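We use cookies to make this site work and to see which posts get read. By continuing you agree to our cookie policy. Accept | Manage settings

Posted in March by the woman with too many bins

So the toy shelf finally got dealt with! I have been putting this off since before the holidays, and what pushed me over the edge was stepping on a plastic giraffe in my socks at 6 in the morning with a full cup of coffee in my hand. The coffee went on the rug. The giraffe is fine.

A little background for anyone new. We have one long wall in the living room, and for years it held the Szewczyk bookcase we hauled home from a yard sale — heavy as a car, missing a shelf, painted a brown I can only call gravy. The kids' stuff lived on the bottom two levels in whatever box it came in, plus three laundry baskets that were supposed to be for laundry. Every night we'd shovel it all in and every morning it would come right back out, and half the puzzles in this house are now 99 pieces when the lid says 100.

I looked at the Cikico cube system first (everybody on my feed has it) but by the time I added the fabric drawers it was up to $148, and fabric drawers sag, and I've been down that road. Then I found a stack of old metal bins at Urkach, the salvage place out past the feed store, and I was in love. They're ugly and they weigh a ton and I bought four. 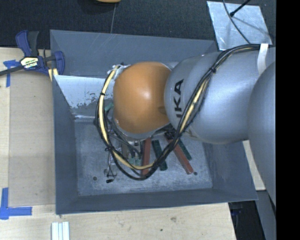 Blocks got first pick of the bins, mostly because blocks are what we own the most of. I dithered over whether a big rectangular bin was wasteful for them and whether I should break it up with dividers. I'm skipping the dividers. Long, narrow blocks like the red ones and the dark green ones want that kind of open gray metal floor, where you can lay them down or lean them up and still see every color without digging. Short chunky ones go in a shoebox and I refuse to feel bad about it.

The noise is a thing, I'll admit. Wood on metal at breakfast is LOUD. I cut up an old yoga mat to line the one closest to the couch and it helps some.

Train tracks went in the second bin, animals in the third (giraffe included, on probation), and the fourth is for what my mother calls bits. The puzzles moved up to the hall closet. The Pliretti dollhouse stays on the floor because it doesn't fit anywhere and I've made my peace with it.

I still haven't done labels. I was going to paint them on, then I thought chalk, then I got the chalk out and somebody drew a snake on the side of the train bin, so that's the train bin now. Next up is the craft drawer, if I can get it open.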